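Moving the allotment onto a grid

I've had the plot at Wirnon since April of the year before last, and for most of that time I have grown things in long rows because that's what the plots either side of me do. Rows are easy to hoe and easy to explain. They also meant that I sowed a full row of everything, whether I wanted a full row or not, and ended up with more radishes than two people can eat before they go woody.

Over the winter I decided to switch the top half to squares. There are plenty of books on it and I read parts of two. The idea is that you divide the ground into equal blocks and put one crop in each, at whatever spacing suits it. When a block is finished you clear it, add a bit of compost and put something else in. You never have to find room for a whole row of anything.

The first job was the soil, which is heavy and holds water at the Arnum Lane end. I put down 199 litres of compost by my reckoning, going by the bags, plus a barrow of leaf mould that had been sitting behind the shed. The books all want raised beds with boards. I priced up boards and the total came to more than the plot has cost me in rent, so I left the ground flat and trod paths between the blocks instead. The paths are narrow. I can get one boot in front of the other but I can't kneel on them, and I've taken to carrying an old bit of door to kneel on.

Marking out took longer than digging. My first attempt was done by eye with canes and it looked fine until I stood on the water tank and saw that the whole thing leaned towards the hedge. I pulled the canes up and started again from the path edge with a builder's line and a square made from three battens. If you measure both diagonals and they match, the corners are right. I knew this from school and still managed to forget it for a full afternoon.

String was the next problem. I used green garden twine, which vanished against the grass clippings as soon as I mulched, and I tripped on it most evenings. White nylon was better. It sags when it gets wet and has to be tightened, but I can see it from the gate.

For planting I've gone by what we eat. Lettuce gets two blocks, sown a few weeks apart. Beetroot has one, spring onions one, carrots one, and there is a block of parsley that was meant to be coriander until the coriander bolted. Courgettes don't suit the system at all. One plant filled its own block and then lay down over the spinach next to it. Next year they go back to the bottom half with the potatoes and the squash.

The variety I was most pleased with was a dwarf French bean called Jaten, from a packet I was given at the seed swap. It stays short, it stands up on its own and it kept cropping for weeks. I've saved some pods and they are drying on the windowsill in a saucer.

Weeding is quicker. With rows I used to put it off because it felt like one enormous job. Now I do one block while the kettle boils on the camping stove and then stop. Slugs have been about the same as before. They don't seem to care what shape the bed is.

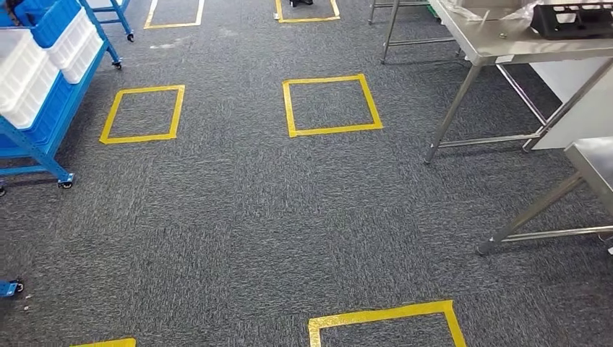
Yellow tape squares on grey carpet.

I do think the size of the blocks matters more than the books let on. Mine are a bit too big to reach across comfortably from one side, so the middles get neglected, and that was where the groundsel came up. If I were starting from nothing I would make them smaller and accept having more path. Changing it now would mean moving the parsley and the chard, and the chard is doing well where it is.

The notebook has been useful too. I draw the grid once at the front and write the month in each block when something goes in. It's easier to follow than my old labels, which faded by midsummer and left me guessing between two sorts of kale.

Broad beans go in next, in the two blocks nearest the tank. I still need to find somewhere for the garlic.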